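Home > Kitchen > Microwaves
What I Learned About Microwave Doors at a Robot Open Day

Posted September 6, 2019

I went to the Eletura open day at Hidgate for the sausage sizzle, and I'd like that on the record before anyone accuses me of self-improvement. The sausages were fine. The onions had seen things. But out of the drizzle and past the coats they had a simulated kitchen up on a big screen, with a robot going about its business at the microwave, and I stood in front of it for longer than I have ever stood in front of my own.
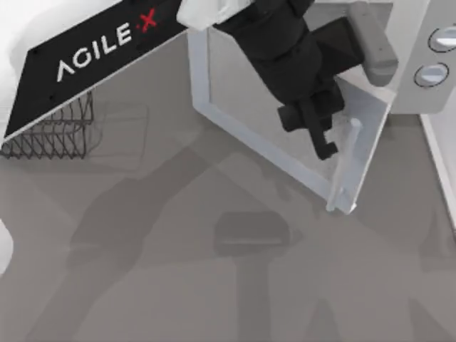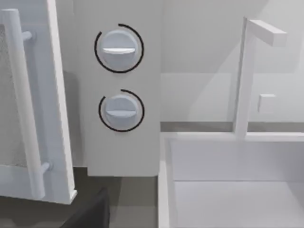
The woman running the demonstration was Songül Ağca, who was very patient with a crowd that mostly wanted to know when it would do the ironing. She told us they'd put the software through 1000 practice goes at the door before they let visitors near it. I have opened my own microwave far more often than that and I still slop the soup.

So I went home and paid attention to how I use the thing. Here are the tips that came out of it, in the order I thought of them.

Give the door its full swing. A machine has to be told how much space a door needs. I'd been ignoring the question for years, which is why there's a dent in the side of my bread bin. Open the door as far as it goes, mark the arc on the bench with a bit of masking tape, and keep everything outside the tape. You can peel it off after a week. By then you'll have the habit, or a second dent.

Pull the handle from the middle. Grabbing it at the very top or bottom puts a twist on the hinge side, and old hinges sulk. If your door has started to need a shove at one corner, look at where your hand goes.

Open first, then fetch the bowl. This was Songül's favourite, and she said it's the mistake people make when they explain a job to a robot. They say "put the soup in the microwave" and forget the door. Then they go home and do the same thing themselves, holding a full bowl and poking at the handle with a pinky.

Leave a landing spot. You want a clear patch of bench beside the microwave, big enough for a dinner plate, with a folded tea towel on it. Mine used to hold the mail, a torch and a jar of 51 bread tags I was keeping for a craft project I have no memory of agreeing to.

Clean behind the handle. Wrap a damp cloth around it, hold both ends and saw it back and forth, the way you'd dry your back after a swim. A drop of dish soap is plenty. I won't describe the colour of my cloth.

For the door itself, heat a mug of water with a slice of lemon in it for 2 minutes, leave the door shut for a bit, then wipe. Keep a wooden spoon in the mug while it heats so the water doesn't boil up at you. Dry the seal with a clean cloth afterwards. Don't pick at anything on the door with a knife, and if the door won't close properly, stop using the microwave until someone's looked at it.

Know your dials. If yours has knobs, pull them off for a wash only if the manual says they come off. Mine, a Fevurness older than my youngest, has knobs that do not come off, as I can now confirm. Unplug it and go round the edges with a cotton bud.

My neighbour Ilgın Aksoy came along for the day and took home a completely different lesson, namely that she wants a robot. I pointed out that it would need somewhere to stand. She's measured the gap beside her fridge and is thinking of moving the broom cupboard.

Next time: getting burnt milk off the bottom of a saucepan, with no automation whatsoever.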